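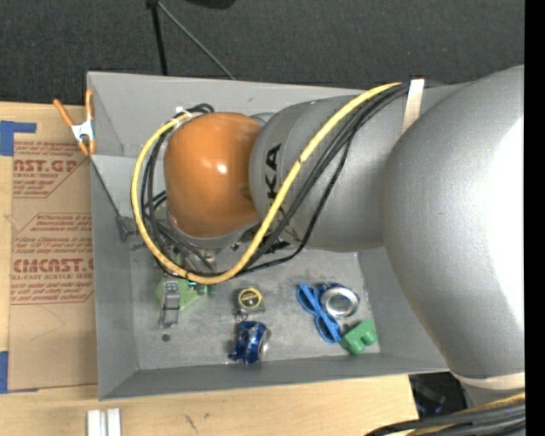
PRESS RELEASE
31/03/2026

Grelero launches the Pumumlow, a plain gray bin for all the little stuff

Hi, I'm Soo-ah Hwang, and I run Grelero, a small storage company that has spent far too long thinking about bins. Today I get to tell you about our newest one. It's called the Pumumlow, it goes on sale in April, and I'm really excited about it (my family would like me to stop talking about it at dinner).

The Pumumlow is an open rectangular bin with high sloping sides. It's made for the small loose things that pile up on a workbench, a kitchen counter or the table by the back door. You know the pile I mean - spare keys, odd screws, batteries that may or may not be dead, the cap of some marker you threw out last year. We wanted a place where you could tip all of that in at once and then sort it when you had the time.

I started drawing it after I moved my own workshop and found that everything small had ended up in shoe boxes. Shoe boxes have straight walls, and I kept scraping my knuckles trying to get the last washer out of a corner. So I asked Bienvenido Fajardo, who does our shaping work, for walls that lean. He made 15 versions before we agreed on the slope! The early ones were too shallow and things bounced right out. One of them was so steep that my hand got stuck, and we still use it as a doorstop.

"I wanted you to be able to sweep your fingers up the side and bring the little thing with you," says Bienvenido. "Soo-ah wanted it deeper every single week. We met somewhere in the middle, and I think she won."

People ask me about the color a lot. It's gray, and for now it only comes in gray. We did try a white one, and I liked it for one afternoon. Bins get scuffed on the inside when you drop hardware in them and drag it around, and I'd like you to use yours without fussing over every mark. Mine at home is thoroughly marked up and I'm fond of it.

It sits flat on a table, with no feet and no lid. I know some of you will write to me about the lid. We talked it over with the shops that carry our things, Gramen and Valtonen, and both told us their customers take lids off and lose them. If enough of you want one, we'll look at it again next year.

The first batch is 3300 bins. Gramen will have 1595 of them and Valtonen gets the rest, apart from 100 that we're holding back for schools and repair groups. If you belong to one of those, write to us and tell us what you'd put in it - there's no form, just a normal letter or email is fine, and we'll send up to four per group while they last.

Each bin comes with a folded card of sorting tips that Bienvenido and I wrote together. My favorite is his: tip everything out on an old towel first so it doesn't roll off the table. I'd been chasing screws across the floor for years before he told me that one.

Press samples are ready now, and I'm happy to chat about any of this, slopes included. Ask for Soo-ah at the Grelero office and they'll put you through to me.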